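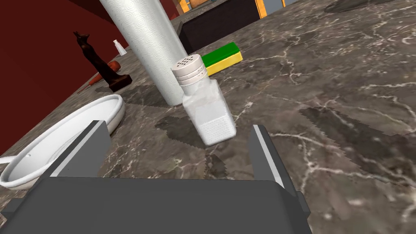 How to Plan a Long-Distance Drive with an Overnight Stop

Print this page | E-mail this page

This guide is issued by the Gisier Motoring Association for members planning a journey of more than one day. It applies to private passenger cars only. Members towing a trailer should consult the separate towing guide.

Step 1. Divide the route

Mark the full route on a map and divide it into driving periods of no more than 2 hours. Each period should end at a place with fuel, restrooms and a safe area to park. Do not count on making up lost time late in the day.

Step 2. Choose the overnight stop

Select a town slightly past the midpoint, so that the second day is the shorter one. On the Fillar to Dernetura route, most members stop at Ansari, which has lodging within 5 miles of the highway. Confirm the latest check-in time when you book — many smaller inns close the front desk early. Travelers with pets should ask for the pet policy in writing.

Step 3. Arrange meals

Rental units with a kitchen allow travelers to prepare an evening meal and pack food for the next day. Ask the owner which basic supplies are provided before you shop.
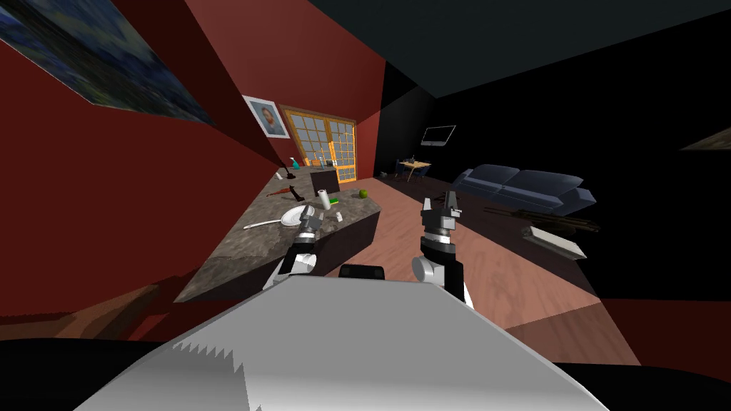 Kitchen counter and wood floor.

Members who prefer restaurants should check opening hours in advance, particularly before the summer season begins in March on the southern section.

Step 4. Prepare the vehicle

Check tire pressure, oil, coolant, washer fluid and all lights on the day before departure. Inspect the spare tire as well. Place luggage low and forward in the cargo area, and keep medication, water and documents within reach of the front passenger.

Step 5. Set a fuel rule

Refuel when the gauge reaches 40 percent. The longest stretch without a service station on this route is some 62 miles, and stations there may close overnight.

Step 6. Leave your itinerary

Give a relative or neighbor a copy of your route, the address of your lodging and your expected arrival time. Notify that person if your plans change.

Last revised September 2022

Print this page | E-mail this page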